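**Arm on the put-away station at our site, four weeks in**

### marl_backdock

We pack vending and break room orders at the Prernby building. Snacks, cans, fruit, bowls and cups, that kind of thing. In January they started running an arm on the put-away station for half of each shift. It picks loose items off a cabinet top and puts them in drawers. Before that it was two people doing it by hand, and now it's one person and the arm.

No one was let go. The second person moved to receiving at the same pay rate, but the start time is 5 a.m. and two people have already asked to get off it.

I'd like to hear from other places that did this. What changed for the people who stayed on the station?

### Piyumi Bandara

I'm at Trevska, similar work. We've had ours longer. The job went from moving things to watching things. You stand there, you clear faults, you reset the items when it drops one. My shoulders feel better. My feet feel worse, and the shift feels longer.

Ask now who writes up the faults. At our place it became the operator's job without any change to the job sheet.

### dk_palletjack

353 picks on our best shift with the arm. Two people used to beat that before lunch. I don't see the point of it.

### marl_backdock

Ours isn't fast either. Management says speed comes later. The lead showed us a total of 2971 picks since it started, and that includes the ones that had to be redone by hand, so I don't put much weight on it.

### Domnica Chiriac

I'm a technician at Lundora, so I'm on the other side of this. Comparing it with two people on picks per shift is fair, and you should keep doing it. But don't compare week four with people who have done the job for years. We had the same argument here and the numbers moved a lot once the drawer routine was sorted out.

Drawers take more work than picking. The arm has to know which one is open and how far, and a bag folds differently every time you set it down. A can is easy by comparison.

### dk_palletjack

So the person standing there does the setup for free while your numbers move. If I train a new hire I get the trainer rate. Someone who spends half a shift putting items back for a machine should get it too.

### Piyumi Bandara

Agree with dk on that. We asked for it and got it for the first eight weeks only. After that they said it was normal operation. It was still dropping bags.

### Domnica Chiriac

I don't disagree about the rate. That's a fight with your manager and I would back you on it. I only said the pick count will go up.

### h_oakes

Night shift at a parts warehouse, Pathak carts if anyone knows them. Different equipment but one thing that helped us: write down every time you step in. Just time, item, what you did. We kept a clipboard by the cart lane. When they wanted to cut the second person on nights we had pages of it, and they kept the position.

Also get the cables off the floor if you can. Ours were taped down after someone caught a foot.

### marl_backdock

Clipboard is a good idea, I'll bring one in. Cables are on my list already.

For dk, who asked me in a message what the station looks like: gray drawer cabinet, items on top, arm comes in from the side. The run I was on had an apple, a green snack bag, a can and a white bowl, with the bottom drawer open.

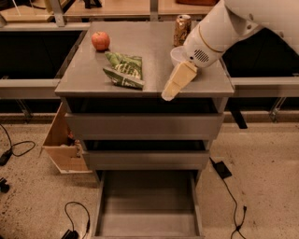

### dk_palletjack

Smaller than I pictured. Is there a stop button you can reach from where you stand?

### marl_backdock

Yes, on a post to my left. They moved it closer after the first week when we complained.

### Piyumi Bandara

Good. Get the trainer rate question in writing before the trial period ends. We waited, and by then there was a new supervisor who said no one had told him about it.

### marl_backdock

Will do. I have a meeting with the lead at 2 tomorrow and I'll post what they say.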